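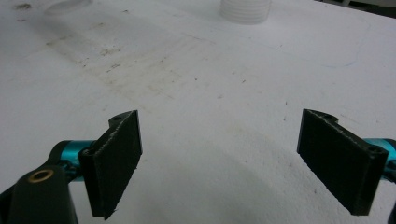

Changing the finger pads on our hand gripper is a small job, but in my first months I made almost every mistake that is possible with it. We have two of these grippers, and people use them the whole day, so the soft layer on the pads gets tired before any other part. The first sign I look for is at the edges. When small fibres start to come out, mostly along the top edge of the left pad, I write it in the notebook and plan the change for the same week. The black grip face can still look quite good in the middle at that moment.

My routine is now like this. First I open the fingers wide and put the tool down where I have good light. Then I take out the small screws behind the pad, one pad at a time, and I put them in the lid of a jar. Augustina Kpodo, who taught me this work, always starts with the left one, so I do also. I clean the backing with a dry cloth and only after this I fit the new pad. The screws go in by hand first. In February I used the driver from the beginning and spoiled a thread, and Dale Lapointe had to print the whole backing again.

After the change I close the fingers slowly and check if the two faces meet flat. If one corner touches first, I loosen that pad and try again. I then close and open the gripper 50 times before I give it back. The last set from Kulel came to 402 closings on the first day and I saw no lifting of the layer, but I will wait before I order more.

Next time I want to write about the teal joints and how much oil they need.

Filed under: Workshop notes, Grippers

Recent posts
Labels for the spare parts drawer
My week at Garau
A better notebook for repairs

Contact | © Ollora workshop diary | Back to top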